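Aravind Pisharody
I promised a thread on how I read novels in English, which is my third language. A few people at work asked me, and my answers in the canteen were too long. So I write them once, in pieces.

Aravind Pisharody
When I moved to Pestau I could write a good email and follow a meeting. But I could not read a novel. I stopped at every line for the dictionary, and by the end of the page I had forgotten who was in the room.

Aravind Pisharody
My first mistake was to begin with the famous old books. A colleague told me they were "proper English". They are, but it is the English of people who travel by horse. I learned four words for a carriage and still could not understand my plumber.

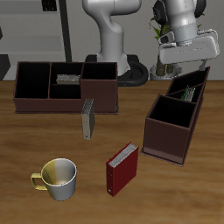
Aravind Pisharody
The second mistake was the notebook. I wrote down each unknown word with its meaning, and I was proud when I reached 1000. Then I opened it in the middle and I did not recognise half of the page. Copying a word is very pleasant and it teaches you very little.

Aravind Pisharody
Now I have a different rule. I mark a word with a small pencil dot and continue. If the same word comes again and I still don't know it, I look it up in the evening. Most of the dots are never needed. The story explains them, or the story can live without them.

Aravind Pisharody
Please use a soft pencil. If the book is from the library, no pencil at all – I put a strip of paper in the page and make the dots on the strip.

Aravind Pisharody
Which books, then? I had best luck with crime novels set in the present day. People ask each other direct questions, and the important facts are repeated by somebody in the next chapter. For a learner this repeating is a gift, even if the reviewers complain of it.

Aravind Pisharody
Children's books were harder than I expected. They are full of invented sounds, jokes with rhymes, and animals whose names I had never met. My daughter had to explain to me what a newt is. She enjoyed it very much.

Aravind Pisharody
I give every book 50 pages. The beginning is always heavy, as the writer brings in all the names and the weather. After that the same words start to come back and my speed doubles. If it does not, I return the book and I don't feel guilty any more.
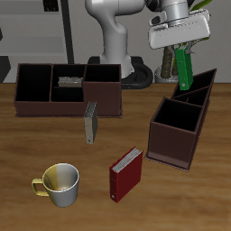
Clikton Readers' Circle – English Novels Group

Aravind Pisharody
I joined the group in January, quite afraid. I thought everybody would talk about symbols. In the first meeting they argued for most of an hour about whether the husband should have sold the boat.

Aravind Pisharody
Talking about a book is where I found the holes. In our second novel I had understood that the aunt was dead. She had only "passed out". I had been reading her later speeches as memories, and I must say it was a more beautiful book my way.

Aravind Pisharody
Small words with verbs are still my weak place. Put up, put off, put out, put up with. I don't learn them from lists now. I remember the sentence and who said it. "Put up with" belongs for me to the aunt.

Aravind Pisharody
Somebody asked about audiobooks. Yes, but the second time, after the paper. When I listen first I lose the names. When I listen after reading, I discover that I have said "colonel" wrongly in my head for 6 years.

Aravind Pisharody
For buying, I go to the second-hand shop on Navarrete Street, the one beside Kirner the optician. The crime shelf is at the back and the cheap box is under the stairs. They take books back in exchange if the spine is not broken.

Aravind Pisharody
If you also read in a second or third language, please tell me which book was the first you finished without suffering. I am making a list for my cousin, who arrives soon and has already packed the one with the carriages.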